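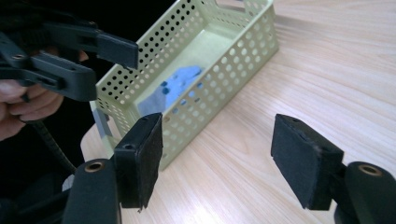
About Pladeck

Pladeck teaches robots to do small household and workshop jobs with their hands. Picking up a cloth, tipping something out of a basket, putting a lid back on a jar. We work with hand-held grippers: a person holds one in each hand, does the job at an ordinary table, and a camera on the gripper records what the fingers were up to. Those recordings are what our robot arms learn from. We're based in Surkthorpe, in the long brick building behind the bus garage, and there are 17 of us (plus whoever is on a placement from the college that month).

Our open days

We open the doors twice a year, in March and in August, and we look forward to it for weeks. The first one was supposed to be an hour for friends and neighbors. So many people stayed on past closing that we ended up ordering pizza for everybody, and it's been a full afternoon ever since. Last August 239 people came through, which is a lot for a town our size, and for our one kettle.

What happens is pretty simple. You come in past the coat hooks, somebody gives you a name sticker, and you go straight to the tables. We don't do a slide show first. You pick up a pair of grippers and try to move something soft from one place to another, and within a minute you have opinions! People squeeze too hard, or come in too low and bump the rim of the basket, or discover that one hand always wants to go first. All of that is useful to talk about, and it gets the conversation going far better than any of us could standing at a whiteboard.

Soft things are the favorite. A block stays the shape it was, but a piece of cloth folds over, slides, hangs off one side and hides its own corners. The metal basket with the round holes is popular too - you can look through the wall and see what's lying inside, and it's surprising how much that changes the way people reach in. The fingers have dark, slightly fuzzy pads on the inside, and visitors nearly always ask to touch them. Go ahead. We replace them often.

At half past two we run the arms. Each arm tries a job it has learned from recordings, with no one steering it. Some tries go beautifully. Some don't, and we leave those in, because a miss shows you a lot about how these machines work and the kids cheer just as loudly for it. Bring your questions, including the blunt ones. "Why is it so slow?" gets asked every time, and there are four or five people here who would happily talk to you about that until dinner.

How we started

Stela Hodoroagă began Pladeck in a rented room above a print shop in Flornton, after years of fixing packing machines. She was tired of equipment that could do one thing all day and had to be rebuilt to do a second. The early grippers were cut, glued, thrown away and cut again on a desk she still uses. Version 31 was the first one a visitor could pick up and use without being told how, and we've kept that as our test ever since: hand it to somebody new, say nothing, and watch.

We moved to Surkthorpe when the desk got too crowded. The table by the window came with us, and so did the radio.

Who does what

We're split into three loose groups. One builds and mends the grippers, one plans and records the jobs, and one trains the arms. People swap around a good deal, and on open days everyone works the floor, Stela included (she usually ends up at the cloth table and is very hard to move from it). Our mechanical parts are made with Koskela, a machine shop twenty minutes up the road, and they send a couple of people to each open day who can tell you more about hinges than you thought there was to know.

School and group visits

Between open days we host classes and clubs, mostly in the mornings. The longest list of jobs tried in one visit is 138, set by a sixth-grade class from Flornton who wrote every one of them on the back of an old poster. It's on the wall by the sink. If your group would like a go at beating it, we'd love to have you! Visits last two hours, and children should be ten or older to use the grippers. There's step-free access from the yard and a quiet room next to the office.

To ask about a visit, stop by the front desk or call us any time between nine and four. Dates for the next open day go up on the front door and on our news page as soon as we've settled them.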